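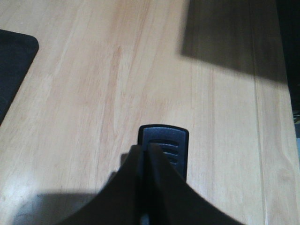
Provometti, 2026-09-21
By Ilari Keskinen

Wooden tabletops and desk mats: frequently asked questions

These answers cover light-colored wooden work surfaces used with mats, clips and other small plastic items. They apply to the Clurkent table range unless a question says otherwise. Solid tops and veneered tops are treated separately where the procedure differs.

Why does one area of the tabletop look almost white?

Glare. A smooth finish with a mild sheen reflects a window or lamp back at a low angle, and the grain disappears inside the reflection. Move your head or the lamp. If the pale area moves with the light, the finish is sound. If it stays in one place from every angle, see the question on heat marks.

The grain has pinkish and reddish-brown streaks. Is that staining?

Usually it is figure in the wood. Streaks that follow the grain and continue in long bands are part of the board. Stains tend to ignore grain direction and have a defined edge or a ring. Wipe the area with a barely damp white cloth. Color on the cloth means residue on the surface.

Will a black mat leave a mark?

It can. Two mechanisms are involved. The first is migration, where plasticizer from a soft vinyl or rubber backing moves into the finish and leaves it tacky or dull. The second is uneven exposure to light. Wood outside the mat changes color, wood under it does not, and the outline of the mat shows when it is lifted, rounded corners included.

For migration, use a mat with a felt or cork backing. For uneven exposure, move the mat to a different part of the table every 14 days during the first few months. After that the color change slows and the interval matters less.

How soon can a mat go on a newly finished top?

Allow 41 days for oil finishes. Factory-cured lacquer needs no waiting period. Objects with small rubber feet follow the same rule as mats – the contact area is smaller but the pressure is higher.

Do plastic clips and handles scratch the surface?

The plastic is normally softer than the lacquer. Damage comes from grit trapped underneath, or from molding flash along the bottom edge. Run a fingernail along the edge before use. If it catches, take the flash off with a fine file. Lift the item to move it. Do not slide it.

How do I clean the grooves on a ridged plastic grip?

Dry first. Use a soft brush along the grooves, never across them, then a cloth with diluted dish soap. Dirt in parallel slots packs at the ends, so finish each stroke past the last edge. Alcohol wipes are acceptable on most hard plastics, but test the underside. Let the part dry fully before it goes back on oiled wood.

Which cleaner should I use on the table itself?

For lacquer: water, a drop of dish soap, a wrung-out cloth, then a dry cloth. For oil: the Vuvitz wood soap at the dilution printed on the bottle. Do not use glass cleaner, scouring powder or melamine sponges on either. Melamine is a fine abrasive and will raise the sheen on a matte top or cut it on a glossy one, depending on pressure.

Can I sand out a scratch?

On oiled solid wood, yes. Start with 200 grit, work with the grain only, and feather well beyond the scratch. Re-oil the full board width. On lacquer, spot sanding always shows. On veneer, do not sand without first confirming the thickness with the supplier.

The grain runs diagonally to where I sit. Which way do I wipe?

With the grain. Wipe direction is set by the wood and has no relation to the chair. This matters little for soap and water and a great deal for oil, where strokes across the grain dry as visible lines.

What does a heat mark look like?

A cloudy white patch with soft edges, fixed in position. It is moisture trapped in the finish. Light marks often clear if left uncovered for several days in a dry room. Marks still visible after that need a finish repair. The Chiang repair kit is suitable for lacquer only.

What room humidity do you recommend?

Stable matters more than low. A solid top will tolerate most indoor conditions if they change slowly. Sustained readings above 71 percent can cause cupping, particularly if a large mat seals one part of the upper face. Lift the mat overnight from time to time in humid weather.

Is it better to store small items on the mat or on bare wood?

On the mat if they are heavy, sharp-edged or have rubber feet. Light items with a flat base can stand on bare wood. Anything that comes in from a garage or workshop goes on the mat until it has been wiped.

Has the oiling schedule changed?

Yes, in March. Tops in daily use are now oiled twice a year – the earlier guidance was once. Lacquered tops are never oiled.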